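Enamel plate

24 shares | 3 comments

An enamel plate is a shallow dish made of thin sheet steel, or less often cast iron or aluminum, coated with a layer of glass that has been melted onto the metal. The coating is called vitreous enamel or porcelain enamel. Enamel plates are used for everyday meals, camping, serving, display and children's play. They belong to the larger group of goods known as enamelware, which also takes in mugs, bowls, basins, coffee pots, pie tins and roasting pans.

Names

In the United States the word "enamelware" covers most household goods of this kind. Older names include "graniteware" and "agateware," which first referred to pieces with a speckled or mottled finish and were later used loosely for any enameled kitchen goods. In Britain and in parts of South Asia the same goods are often sold simply as "enamel" or "tin plates," although the metal underneath is usually steel.

History

Enamel on gold, silver and copper is very old and was used for jewelry and small ornaments long before anyone cooked in it. Mughal craftsmen in India were known for enamel work on metal, called meenakari, in which colored glass was set into engraved gold or silver. Work of that type was made for display and for wealthy buyers, and it has little to do with the later kitchen trade apart from the basic method of joining glass to metal by heat.

Enameled iron cookware was being made in Central Europe by the late eighteenth century. The aim was to keep the taste of iron out of food and to stop pots from rusting. During the nineteenth century thin sheet metal could be pressed into shape cheaply, and enameled plates and cups became common in homes, hospitals, schools, railroad kitchens and army camps. They were lighter than stoneware and did not shatter when dropped.

The popularity of enamel plates fell in the twentieth century as stainless steel, aluminum and plastic took over much of the market. They remained in regular use in many countries and among campers. Interest in them as tableware picked up again with the taste for farmhouse and country-style kitchens, and many plates sold today are made to look older than they are.

Manufacture

A flat disk is cut from sheet steel and pressed in a die, which forms the rim, the sloping wall and the flat center in one or two strokes. The edge is trimmed and sometimes rolled. The blank is then cleaned of oil, because grease left on the metal will cause bubbles or bare patches in the coating.

The enamel itself begins as frit, a glass that has been melted, cooled quickly and broken into small pieces. The frit is ground with water and clay to make a liquid called slip. Blanks are dipped or sprayed, drained, dried and fired in a furnace at temperatures that are commonly near 1,500 degrees Fahrenheit. A dark ground coat goes on first and bonds to the steel. One or more color coats follow, each with its own firing.

At the Hesgate works, a small maker of picnic and camp plates, each furnace load holds 300 blanks. The color coat is fired for seven minutes, and the plates cool on open racks for 30 minutes before they are checked for pinholes. Plates with small flaws on the underside are sold as seconds.

Form and color

Most enamel plates are round. A dinner plate usually has a wide flat center, a low wall and a narrow rim. Deeper versions are used for soup, stew, rice dishes and pie. White with a dark blue rim is the pattern many people think of first, but solid colors are widely made, including red, green, yellow and several blues. A solid-color plate often has a thin black line at the lip. The black edge may be a separate band of enamel, or it may be the ground coat left showing where the color coat stops. Because the lip takes the most knocks, a dark edge also makes small chips harder to notice.

The surface is glossy and reflects overhead light strongly. Many color coats have fine specks in them. In some plates the specks are a deliberate pattern, and in others they come from the way the enamel settles during firing.

Lettering and pictures

Words and pictures are added with stencils, rubber stamps or printed transfers (also called decals), which are laid on the fired color coat and fired again. Common subjects include fruit, roosters, flowers, brand names and short phrases. French wording in a cursive style is popular on plates meant for country kitchens, even when the plates are made and sold elsewhere. It is often set between scrolls or other flourishes and printed in one color, with white being the usual choice on a dark ground. Small script is hard to reproduce well on enamel and may be difficult to read once fired.

Use in play and teaching

Enamel plates are common in play kitchens, toy shops and preschool rooms. Children can use full-size plates without much risk of breakage, and the strong colors make simple sorting and table-setting games easy to set up. Toy food is placed on the plates in the same way as real food. Vegetables with a clear shape, such as carrots, corn and eggplants, are used often because children can tell them apart quickly. Toy eggplants come in both the round and the long, slender form, and the better ones shade from a pale end to a dark one.
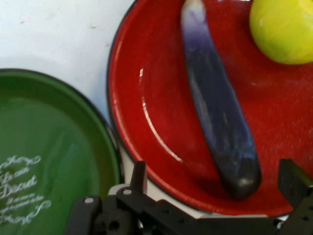 Flonddale play sets

The Flonddale play set is a line of toy food and tableware sold mainly to preschools. It was designed by Kausar Qureshi, a former nursery teacher, who wanted children to handle metal plates of the kind found in a real kitchen. The first sets had plates in two colors and a bag of vegetables. A later version added cups and a serving dish, along with a sheet of suggested games. The full school set is listed in the catalog as item 1030.

In one of the games children are given a mixed pile of vegetables and asked to put each one on a plate of a named color. In another, one child "orders" a meal and a second child serves it. The sheet recommends that plates be set on a plain tabletop for the younger group so that the colors stand out. The vegetables are sold separately as replacements, mostly because the smaller ones go missing.

Care

Enamel plates can be washed by hand with dish soap and warm water. Many are also safe in a dishwasher, although repeated machine washing may dull the shine. Steel wool and gritty cleansers scratch the glass and should not be used. Stuck food comes off after soaking. Tea and tomato stains can be lifted with a paste of baking soda and water left on for a short time.

Plates should be dried before stacking. Water held at a chipped edge will rust the bare steel, and the rust can leave brown rings on the plate underneath. A sheet of paper towel or felt between plates helps protect the finish. Sudden changes of temperature, such as cold water on a plate just out of the oven, can make the enamel crack.

Enamel plates are not used in microwave ovens. Most plain ones can go in a conventional oven, but plates with printed decoration should be checked against the maker's directions.

Damage and safety

The most common damage is chipping at the rim. A chip on the outer edge does not affect use if it is small and no loose pieces remain. Chips on the eating surface are more serious, as slivers of glass may come away with food, and a plate damaged there is normally retired to other uses such as a plant saucer or a tray for keys.

Some older enamelware was colored with compounds of lead, cadmium or antimony. Bright reds, oranges and yellows of unknown age are the ones most often tested. Old pieces that cannot be tested are best kept for display.

Collecting

Collectors generally look for unusual colors, clear maker's marks and unworn lettering. The underside is examined first, where a stamp or paper label may survive. Marks from the Zuston enamel shop are found on the backs of plates with black rims and are sometimes worn down to the first two letters. Condition affects price a great deal, but light wear from stacking is accepted on plates that were made for daily use. Reproductions are common, and some are chipped on purpose before sale. New chips show clean gray metal, while old ones are usually dark or rusted.

See also

Graniteware
Meenakari
Pie tin
Play food
Vitreous enamel

3 comments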